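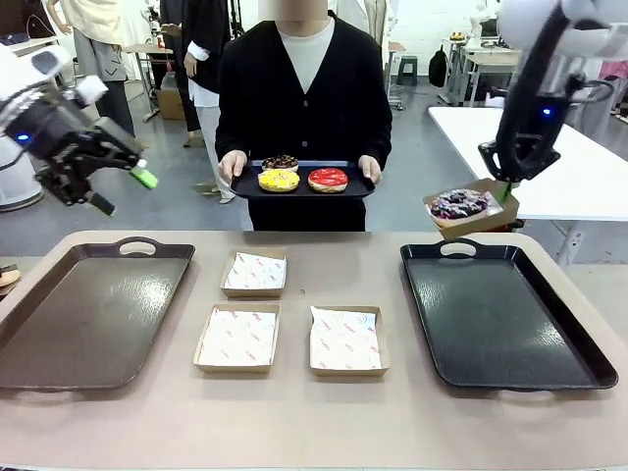 Jisley puts every donut in its own box, and wants you to pay for it

Jisley, the donut counter on the ground floor of the Holtel food hall, will stop selling loose donuts in paper bags in September. From then on every donut that leaves the counter will go out in its own kraft-paper box with a printed liner, whether the customer is walking to a bench outside or driving home across town.

The company calls this "the single-box promise." Customers may prefer to call it a price increase. A donut at Jisley will go up by 14 cents on the day the boxes come in, and there will be no discount for people who bring their own container or say they don't want one.

The box itself is simple enough. It is brown kraft paper, open at the top while it's being filled, with a sheet of white paper inside that has small red lettering on it. The liner comes up over the edges a little. One donut goes in. The donuts wait on a flat tray until their turn, and the ones being boxed at the counter this week were the bright kind Jisley likes to put up front: yellow with colored specks, a glossy red one, chocolate with dark sprinkles, and one in dark purple and white.

Those toppings are the main argument for the change. Jisley says soft icing does badly in a bag, which anyone who has carried two frosted donuts home on a warm day already knows. The company says it logged 161 complaints over the past year about icing that was smeared, stuck to the bag or stuck to the donut next to it.

That sounds like a lot until you ask how many donuts were sold in the same year. We did ask. Jisley would not give a yearly total. It did say that its busiest Sunday so far came to 1,862 donuts, and if one day can look like that, 161 complaints in twelve months is hard to describe as a crisis. It's also not clear how the complaints were collected. The company said they came in "at the counter and online" and could not say whether the same bad box of a dozen might have been reported more than once.

Then there is the question of what is wrong with the old boxes. Jisley has sold a six-donut box for as long as it has been in the food hall, and that box will stay. So a customer who buys six will still get six donuts side by side in one carton, icing touching icing, while a customer who buys five will get five separate boxes. Asked about this, the company said the six-box was "a different product." It is the same donuts.

Durrani, which makes the new boxes and the liners, says the two parts can be recycled together if they are clean. That "if" is doing a good deal of work. Paper with sugar glaze and frying oil on it is exactly what many recycling programs ask people to keep out of the bin, and it's difficult to picture a liner that has had a frosted donut sitting on it for half an hour and is still clean. Durrani said the liner is there to take the grease so that the box doesn't. It would not say how often this works, and said testing was "ongoing." The red lettering is printed in what the firm calls food-safe ink. We asked what kind, and were sent a brochure about a different box.

A paper bag, for comparison, was one piece of paper.

Delivery is likely to be the real reason, though Jisley only brings it up near the end of its announcement. Orders through Wikasix, the local delivery service, have had a packaging rule since spring: anything with icing or sauce on top has to travel in a rigid container, or the shop carries the cost of the refund. Jisley has been paying for those refunds. Moving every donut into a box fixes that, and using the same box for counter sales means the staff only have to keep one kind in stock. That is a perfectly sensible business decision. It would have been easier to take if the announcement had started with it, instead of with four paragraphs on "the joy of opening."

There is also the matter of the line. Setting out lined boxes and placing one donut in each takes longer than reaching for a bag, and on weekend mornings the line at Jisley already runs past the juice stand. The company says it has timed the new routine and that a box adds 2 seconds per donut. It did not say whether that figure includes putting in the liner, or whether the boxes had been folded and lined ahead of time. If they had, somebody still has to do it, just earlier in the morning. The counter is not a big one, and a stack of open boxes takes up a lot more of it than a stack of flat bags.

Holtel, which runs the food hall, said it had no objection and would add one more paper bin near the east doors. It has no plans to change how often the bins are emptied. Tenants have grumbled about overflowing bins on weekends before, and an extra bin full of small boxes that don't nest once they've been crushed may not settle the argument.

None of this makes the box a bad box. It holds a donut upright enough, it keeps one flavor off another, and for a birthday or an office desk it will probably be welcome. Whether it is worth 14 cents to a person who plans to eat the thing before reaching the parking lot is another matter, and Jisley has decided not to let that person choose.

The company said it would "listen to feedback" through the fall. It has ordered a full year's supply of boxes.

The new prices will be posted at the counter a week before the change. Coffee is not affected.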